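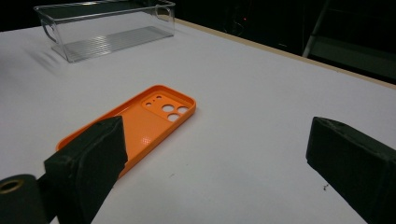
本文件是 Vondby 数据集的采集规范和数据卡,合在一个文件里写。以前是两个文件,经常一个改了另一个没有改,所以从四月开始合并。维护人是 Hina Jatoi。中文不是我的母语,如果有句子读起来奇怪,请直接提修改,不用先问我。

# Vondby 采集规范与数据卡

## 1. 范围

Vondby 收集的是桌面上的短任务:用手持夹爪拿起一个小物体,放到指定的地方。操作者是人,夹爪拿在手里,相机固定在夹爪上。数据里没有机械臂自己运动的片段。

规范适用于两个采集地点,Pernham 和 Walby。两个地点的桌子、灯和房间不一样,这是允许的。不允许的是同一个地点的人用不同的做法。

如果你只是使用数据,请读第 2、7、8、9 节。如果你要采集,请全部读完,再开始第一段。

文中用词的意思:

- **必须**:不这样做,片段会被退回。
- **应该**:有理由可以不做,但是理由要写进备注。
- **可以**:由操作者自己决定。

## 2. 数据内容

一段(episode)是一次完整的任务,从夹爪张开、还没有接触物体开始,到夹爪离开物体、再次张开结束。每段包含:

| 字段 | 内容 | 是否必填 |
|---|---|---|
| `video` | 夹爪相机的视频 | 是 |
| `width` | 两指之间的开口宽度,随时间记录 | 是 |
| `pose` | 夹爪的位置和方向 | 是 |
| `task` | 一句任务说明 | 是 |
| `site` | `pernham` 或 `walby` | 是 |
| `operator` | 操作者代号,不写姓名 | 是 |
| `result` | `ok`、`fail`、`partial` | 是 |
| `note` | 备注,自由文字 | 否 |

物体都是日常的小东西:手机壳、杯子、笔、海绵、小盒子之类。不收刀具、药品、玻璃碎片,也不收带有个人信息的东西(银行卡、信件、工作证、亮着屏幕的手机)。手机壳可以收,里面有手机的不收。

## 3. 开始以前

1. 桌面必须擦过。小的灰尘或者碎屑不影响使用,液体和胶带残留影响。
2. 物体必须整个放在桌面上,不能伸出桌子边缘。
3. 目标容器必须先放好,开始以后不能再移动。除非任务本身就是移动容器。
4. 透明容器应该放在能看到轮廓的位置。在浅色桌子上,透明的盒子有时候几乎看不见,请先看一下预览再决定。
5. 检查两个指尖。表面材料有一点磨损可以继续用,松动或者翘起来必须更换。
6. 更换指尖以后必须重新标定开口宽度。这一步忘记的人很多。
7. 相机镜头每次开始工作前用干布擦一次。

房间的背景可以是暗的,桌面必须是亮的。操作者的影子不应该盖住物体。

## 4. 采集时的规则

### 4.1 起始姿势

夹爪必须张开,两指在物体的外侧,物体在画面里可以认出来。指尖遮住物体的一部分是可以的,完全遮住不可以。保持静止大约 2 秒,然后开始动。

### 4.2 接近

速度要平稳。不要为了画面好看而绕路,也不要先碰一下物体试试位置。如果碰到了,继续做完,在备注里写 `touch`。这样的片段我们保留,它对学习恢复动作有用处。

### 4.3 薄的物体

手机壳、卡片、薄盖子这一类,平放的时候很难夹。规则如下:

- 应该夹相对的两条长边,不夹角。
- 有凸起边框的物体,指尖应该接触边框的外侧。不可以把一个指尖伸进壳里面去提。
- 镜头孔不是抓取点。有操作者习惯把指尖插进孔里勾起来,这样很容易成功,但是换一个没有孔的物体,这个动作就没有意义。带有这种动作的片段必须标 `partial`。
- 软的壳夹紧时会弯。夹到能拿起来就够了,不要继续加力。
- 壳的开口朝上还是朝下,必须写进任务说明。

### 4.4 放置

物体的底部离容器底面很近的时候再松开,不要从高处丢下去。松开以后夹爪先向上退出,再横向移动。容器被带动了,要标 `partial`,即使物体已经在里面。

### 4.5 失败

失败的片段不要删除。物体掉了,就让它在掉的地方,夹爪张开,静止,结束这一段,`result` 写 `fail`。不要用另一只手去捡,等录制停止以后再捡。

同一个物体连续失败三次,请换物体或者换摆放方向,以后再回来做。

## 5. 手和人

除了拿夹爪的那只手,别的手不应该出现在画面里。脸必须不出现。如果有人从后面走过而且可以认出是谁,整段退回,不做模糊处理。我们试过模糊,检查的时间比重新录还要长。

录制时不录声音。麦克风在设备设置里必须关闭,检查人会看这一项。

## 6. 任务说明的写法

一句话,现在时,写物体、动作、目标。颜色只在有用的时候写。

好的写法:

```
把橙色手机壳放进透明盒子,开口朝上
把海绵放到杯子左边
```

不好的写法:

```
整理桌子
把这个放过去
用夹爪小心地慢慢夹起手机壳然后放好
```

第一句太宽,第二句不知道是什么,第三句写了怎么做,但是没有写放到哪里。

不写品牌名,也不写物体的价格、新旧、是谁的。左和右以起始画面为准,不以操作者站的位置为准。

## 7. 数量和分配

每个物体最多 35 段,超过的不进入发布版本。一个地点每轮采集的目标是 300 段。达到数量以后请停下来,等检查结束再开始下一轮。以前有一轮没有等,后来发现开口宽度的标定是错的,全部重做。

划分训练和测试时按物体分,不按片段分。同一个物体不能同时出现在两边。颜色不同、形状相同的手机壳,算同一个物体。这一条 Sethi 小组提过反对意见,讨论记录在 `docs/split.md`,现在的规则先保持不变。

## 8. 检查

每一段由一个没有参加这次录制的人检查。检查的顺序:

- [ ] 起始画面中夹爪张开,物体可以认出
- [ ] 任务说明和画面一致
- [ ] 开口宽度的曲线没有断开
- [ ] 时间戳连续,两个流之间的差不超过一帧
- [ ] 没有脸、没有文件、没有可以读的个人信息
- [ ] `result` 和实际结果一致

检查人可以改 `result` 和 `note`,不可以改 `task`。任务说明错了,退给操作者自己改。意见不同的时候以检查人为准,操作者可以写一句不同意的理由,理由也会保留。

## 9. 已知的问题

- Walby 的早期片段里,起始的静止时间太短,有的几乎没有。
- 透明容器多,不透明的少。用这份数据训练的模型,遇到深色容器时请自己先测试。
- 大多数操作者用右手。左手的片段可以用 `operator` 字段筛选出来,对照表在 `meta/operators.csv`。
- `pose` 在桌面没有纹理的时候会漂移。白色桌面特别明显。漂移大的片段有 `drift` 标记,但是标记是自动加的,有漏掉的情况。
- `partial` 的定义改过一次。旧片段没有全部重新检查。

## 10. 不适合的用途

这份数据不能用来证明一个系统在人旁边工作是安全的。夹爪拿在人手里,人会自然地避开危险,数据里看不到这些判断。也请不要用它来评价操作者的工作速度,不管是比较两个人,还是比较两个地点。

## 11. 修改本规范

请开一个 issue,标题以 `[规范]` 开头,写明是哪一节。只改错字的可以直接提交。改变"必须"这一级的规则,需要两个地点各有一个人同意,并且写明旧数据怎么处理。没有写旧数据怎么处理的,我不会合并。

视频文件放在单独的存储里,仓库里只有索引。单个提交请不要超过 1000 行索引,太大的提交在网页上打不开,检查的人很难工作。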